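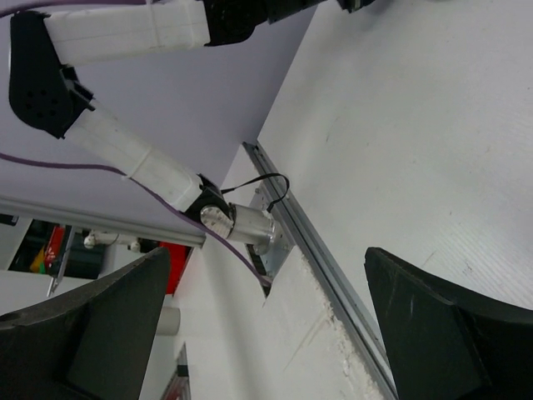

Had the Clerkex label maker since July, so figured it's time to write something up. Bought it to replace a Baltau that chewed its own tape twice in a month and then refused to turn on. I label a lot of stuff. Cables, spice jars, paint tins, the fuse box, bins in the garage. Tape I went with first was the black on white, and it's the same look as those white links with the black joints on the arm up top, plain and easy to tell apart from across a room. Clear tape looks nicer on glass but you can't read it in a dim pantry, so I've gone back to white for nearly everything.

Setup. Batteries not included, of course. Takes AAs, which I prefer to a built in one that dies in three years. The battery door is stiff and I broke a nail on it. Cartridge clicks in fine. On in a couple of seconds, prints straight away, no account, no app. Good.

Keys are small and in ABC order instead of like a normal keyboard. Why. Took me weeks to stop hunting for the M. They do have a decent click to them, though, and the screen is readable if you tilt it a bit toward you. No backlight.

Print quality is sharp. Small text still legible at the lowest size, which the Baltau never managed. Bold is too bold, letters with holes in them fill in. Skip it. There's a border option I've used once, for my niece's pencil case. It has 256 symbols, and I've used the arrow and the little snowflake for the freezer. Finding the snowflake again means scrolling past all the others becuase there's no favourites list.

Memory holds 60 labels. More than I need.

Now the tape waste. My main grumble. Every label comes out with a blank bit at the front long enough to annoy you, and you trim it by hand. Did the whole spice rack in one go and had a pile of white scraps on the counter after. You can chain labels together and cut them up yourself, it's on page 116 of the manual (yes, the manual is that long, most of it other languages). Do that from day one. Saves almost half a cartridge by my guess.

Refills. Clerkex own brand ones are dear. I tried the Dultimon ones, they fit and they print OK, but the glue is weaker. Two came off the oven-side jars within a week. Fine on cardboard and folders. For anything near heat or steam pay for the real thing.

Dishwasher — the real tape survived on the lunch containers, top rack only. Edges lifting a tiny bit now. Colour hasn't faded at all.

The cutter is a side lever and it's gotten a bit sticky with glue. Wiped it with rubbing alcohol on a cotton bud and that sorted it, untill next time I suppose.

Also looked at the Cervantes one at the shop before buying. Nicer keyboard, heavier, wider tape. Wouldn't fit in my kitchen drawer so that was that.

4 out of 5. Would be higher with a normal keyboard layout. Get the white tape, buy 2 while they're on special.

Posted November 5, 2020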